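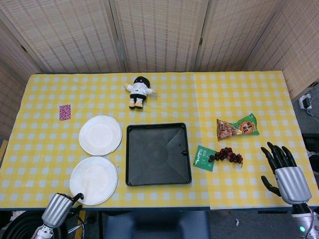

4.2 Camera selection and view arbitration

The Zameo stack receives images from 2 cameras, one at the head and one at chest height. Early versions of the planner ran the object detector on the head stream only. The hands often cover part of the table from that side, and a covered object was dropped from the object list as soon as its score fell below the threshold. The planner then replanned around a table that had not changed.

We replaced this with an arbitration step called Radebe. Each detection is kept as a track in the table frame, and each track stores the camera that last gave it a score above the threshold. When a hand mask overlaps a track in one view, the score from that view is ignored and the other view is used. If both views are masked, the track is held and its position is not updated. 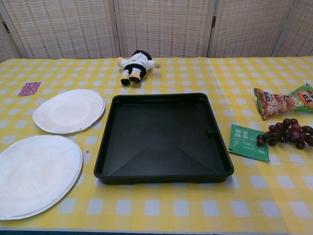 Figure 3. Chest-height view of a tabletop layout, with paper plates, a black tray, a tea sachet, grapes and a snack bag.

The chest view has its own limits. Objects near the sides of the table may extend past the image border, as the lower plate and the snack bag do in Figure 3. A box fitted to a clipped object gives a center that is shifted inward. Radebe therefore marks any box touching the border and takes the center from the head view when one is available.

The patterned cloth was a second source of error. Pale plates on a checkered ground produced broken outlines with our edge-based segmenter, so we switched to a learned mask model, fine-tuned on 2,463 labeled images from the Hamton set. We held out 393 images for threshold tuning and did not use them for training. Thresholds are set per class and are shared by both cameras.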